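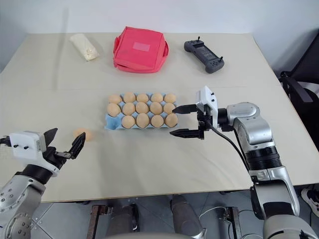 Eggs, nearly all of them in the tray.

Chang-ho Son
29/10/2025

I promised in September to write a thread on steamed eggs, the Korean kind, gyeran-jjim. Several people from Plukstead asked me at the potluck and I explained it badly, with my hands. So now in writing, slowly.

First the name. Gyeran is egg, jjim is a steamed or braised dish. In English menus I have seen "egg custard", "egg soufflé" and "volcano egg". Custard made my neighbor expect sugar. I say steamed egg and then I add that it is salty.

There are two families of this dish. One is smooth and quiet, like a Japanese chawanmushi without the things inside. The other is the restaurant one in the black clay pot, which rises over the edge and arrives at your table shaking. My mother made the first one. I make both and I don't take a side.

For one person: 2 eggs, and the same volume of liquid as egg if you want it soft. For the risen one use less liquid, maybe two thirds. I measure the liquid with the broken eggshell, as my mother did, but a small glass is more exact.

If you like a scale, a medium egg without the shell gives me near enough 50 grams. Weigh yours. The eggs from Lellico are smaller than what I buy in Jovton and the same recipe comes out thinner, and for one whole winter I blamed my stove.

The liquid. Water works. Anchovy and kelp stock is much better. If you have neither, put a small piece of kelp in cold water before you go to work and use it when you come home. Chicken stock from a cube is too loud for me but my son prefers it, so I have lost this discussion in my own kitchen.

Salt: I use saeujeot, the tiny salted shrimp, chopped fine. It gives salt and also something behind the salt that I have no English word for. Half a teaspoon is enough for this amount. Fish sauce is the second choice, a few drops. Plain salt is the third and I will not be angry.

Beating. For the smooth kind you want no bubbles. Keep the chopsticks touching the bottom of the bowl and move them left and right, as if you are drawing a short line again and again. Then pass everything through a strainer. Please don't skip the strainer, those white strings never disappear in the steam.

For the risen kind you can beat as hard as you like. It is a good job for a child or for a bad day.

Smooth kind, the cooking: pour into a cup or a bowl, cover with a small plate, put it into a pot with a little simmering water, lid on, low fire. Look after ten minutes. It is ready when the middle moves like jelly and a thin skewer comes out with clear liquid. If the liquid is cloudy, wait a little more.

High fire is the reason for most ugly steamed eggs. You see little holes everywhere, like a sponge, and water runs out when you put in the spoon. It is still dinner. Put sesame oil and scallion on it and say nothing.

Risen kind: heat the stock in the clay pot until it boils gently, pour in the eggs, and stir the bottom with a spoon all the time. When it looks like wet scrambled eggs, more curds than liquid, turn the fire to the lowest. Cover it with a second bowl upside down, a deep one. Wait 5 minutes and don't lift it.

The second bowl must be deep. A flat lid pushes the egg down and you get a pancake. I learned this in front of guests.

A question by message: can I use the microwave? Yes. Many people in Korea do, I did it all through university. Big bowl, plastic wrap with a few holes, medium power, stop in the middle and stir one time. The texture is more rough. It is completely fine at midnight.

Another question: what to put inside. Scallion always. Carrot cut very small, for color mostly. Pollock roe if you are rich this week. Cheese is popular with younger people. I don't recommend tomato, it gives too much water, but a lady in Tindall told me she does it every Sunday and her family is alive and happy.

About the clay pot: it is called ttukbaegi. Mine came from a closing restaurant in Jovton and cost 50 cents less than the bus ticket home. Before the first use, boil rice water in it. Never wash it with soap, the clay remembers the soap. Hot water and a brush.

If you don't have one, take the smallest heavy saucepan in your house. It will rise less and fall more quickly. It always falls, even in the restaurant, that's why the waiter walks so fast.

Serving: rice, kimchi, something spicy on the same table. Steamed egg alone is a little lonely. Its work is to rest your mouth between the hot things. When I was small and had fever I got it with plain rice porridge, and I still want it when I have a cold.

Small correction to the post on liquid: somebody asks if milk is okay. Some cooks add a spoonful to make it softer. With salted shrimp I don't enjoy it. With plain salt it is nice, and then my neighbor's word "custard" becomes almost correct.

Leftovers: eat them the next day, cold, cut in pieces over rice with soy sauce. Heating again makes it rubber.

If you try it, please tell me which kind you made and what stove you have. Gas and electric are so different for the risen one, and I only know gas. Next thread will be rolled omelet, when I have found where I put my square pan.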